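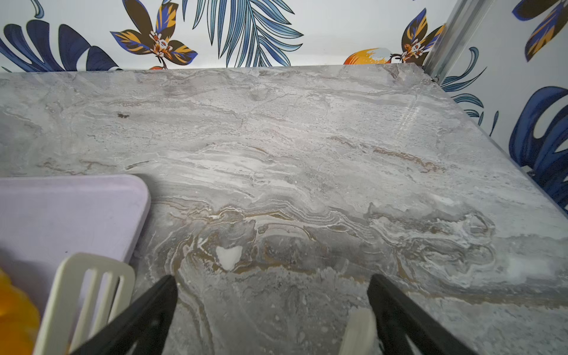

Loukia Tsolakis

Print this page | E-mail this page

Oltis Hand-Guided Teaching Kit

The Oltis kit is a set of parts for showing a robot arm a task and recording what you show it. It has a two-finger gripper with a small camera at the wrist, a grip handle for guiding the arm by hand, and a remote station for driving the arm from across the room. One person can run it. The recordings come out the same way whichever method you use, so you can mix the two in one task file.

We sell it mostly to labs and small shops that teach arms to handle household and kitchen items: spatulas, cutting boards, cups, cloths, lids. It will also do light bench work.

What the wrist camera gives you

The camera looks out past the fingers toward the work, so both black fingertips stay in view along with whatever is near them. On a kitchen counter that means you get the marble-patterned counter, the slotted head of a spatula, the corner of a lavender cutting board and the wall behind, all in one view. The tapered tips are easy to find against a pale surface. Patterned counters and busy wallpaper are fine for recording, and many customers prefer them to a plain gray bench, as the arm will have to work in real kitchens later on.

A handle can be partly hidden behind a finger when the gripper is close to it. If your task depends on seeing the whole handle, add the optional side camera (part 401).

Showing a task by hand

Clip the grip handle to the arm above the wrist. Squeeze the lever and the joints go slack enough to move with one hand. Let go and the arm holds where it is. The thumb slider opens and closes the fingers.

Press the green button to start a recording and press it again to stop. Keep your free hand out of the camera view. Move at the speed you want the arm to move. People tend to rush the approach and then stop dead over the object, and the arm will learn the stop along with everything else.

For long, flat tools such as spatulas, bring the fingers in open, one on each side of the handle, and close slowly. Vary the starting angle between recordings. Turn the tool, shift the board, put something else near the edge of the counter.

Showing a task by remote control

The remote station is a small copy of the arm that sits on a table. Move the copy and the full-size arm follows. A trigger under the index finger works the gripper. The station plugs into the control box with the cable supplied, or you can use the Gritton wireless link, sold separately.

Remote control takes longer to learn. Albane Lacroix, who runs our Monday training sessions, has new operators work by hand first and move to the station after they have a full set of good recordings. The main benefit is that your body stays away from the work area. It is also the better choice for anything near a hot stove or a sink.

The wrist view is shown on the station screen. Depth is hard to judge from it alone, especially over shiny stone where there is a light reflection on the surface. Stand where you can see the counter directly for the first few tries.

Reviewing and trimming

Recordings open in the Chiriac viewer, which is included. You can step through the wrist view next to a chart of the joint positions and the finger opening. Trim the dead time at both ends. Delete any recording where the tool was dropped, or mark it as a failed try if your training method can use those. The viewer will not change the original files – it writes a new set beside them.

What is in the box

Two-finger gripper, black, with tapered tips
Wrist camera and bracket
Grip handle with lever and thumb slider
Remote station with 2 cables
Control box, model 131
Chiriac viewer license, one seat
Printed quick-start guide

The arm is not included. The bracket fits the Bronari arm with no changes. For other arms, send us a drawing of the wrist flange before you order and we will tell you if we have an adapter plate.

Care

Wipe the fingers with a damp cloth after work with food or oil. Do not put them in a dishwasher. Clean the lens with a dry lens cloth only. Check the bracket screws each week – a camera that has shifted even slightly will give you recordings that do not match the earlier ones, and the viewer cannot correct for it. If it has moved, run the alignment routine in the setup menu before recording again.

Ordering

Kits ship within 19 working days. Spare fingertips are sold in pairs. Training at our shop is free with the first kit and can be booked when you order. Customers who bought the earlier kit with the fixed handle can trade it in; the old remote station works with the new control box after a software update.

Last updated: March

This site uses cookies to remember your settings and to count visits. By continuing to use the site you agree to our use of cookies. Accept | Cookie settings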